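WORKPLACE INSPECTION CHECKLIST: FLORNON FLOWERS, DESTBERG
Packing room, cold room, loading dock and front counter

Inspected by: Thanasis Spanos
Walked through with: Teodoro Lagman, site supervisor
Date: Wed 2 October
Marks used: OK / FIX / N/A

1. FLOORS AND WALKWAYS
1.1 Aisles clear to full width: OK
1.2 Floor drains covered and seated: FIX
Comment: The grate outside the cold room rocks when you step on the left corner. Same item was raised in September. A new grate is on order from Neltico. Cone stays on it until then.
1.3 Wet floor signs available: OK
1.4 Leaf and stem waste swept up during shift: OK
Comment: Green bin was close to full by mid-morning. Ask for a second pickup in tulip season.

2. BENCHES AND HAND TOOLS
2.1 Bench height suits the work: OK
2.2 Knives and secateurs sheathed when not in use: FIX
Comment: Two knives left open beside the sink. Teodoro spoke to the crew while I was there.
2.3 Stem stripper guard in place: OK
2.4 Cut-resistant gloves in all sizes: FIX
Comment: Out of small. Staff with smaller hands are wearing medium and taking them off for fiddly jobs.
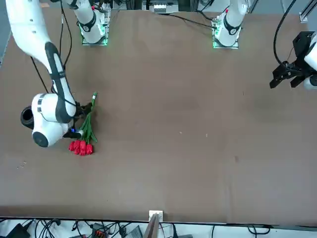
2.5 Bench tops wiped down between varieties: OK
Comment: Sap rash came up again at the toolbox talk. Daffodils and alstroemeria are the usual trouble, but tulip sap will do it too if you handle bunches all day. Barrier cream is at the sink. Put a second tub near the wrapping station.

3. COLD ROOM
3.1 Door opens from the inside: OK
3.2 Inside alarm button tested: OK
3.3 Shelving fixed to wall, load limit posted: FIX
Comment: Limit is 700 kg per bay. The sign on the back bay has faded and can't be read from the aisle.
3.4 Buckets stored below shoulder height: OK

4. CHEMICALS
4.1 Safety data sheets current: FIX
Comment: Sheet for the bucket cleaner is past its review date. The rest are fine.
4.2 Flower food and bleach kept apart: OK
4.3 Eyewash bottle in date: OK

5. ELECTRICAL
5.1 Leads tested and tagged: OK
Comment: 87 items on the register, all tagged.
5.2 No power boards on the floor: FIX
Comment: One under the front counter, next to the display buckets. Mount it on the wall.

6. FIRE AND FIRST AID
6.1 Extinguishers serviced: OK
6.2 Exit to Dagdag Lane unlocked during work hours: OK
6.3 First aid kit stocked: FIX
Comment: Short on finger dressings and saline.

Fixes due before the next walk-through, except 1.2, which depends on delivery.

Flornon Flowers, Destberg | Safety enquiries to the site office | © Flornon | Back to top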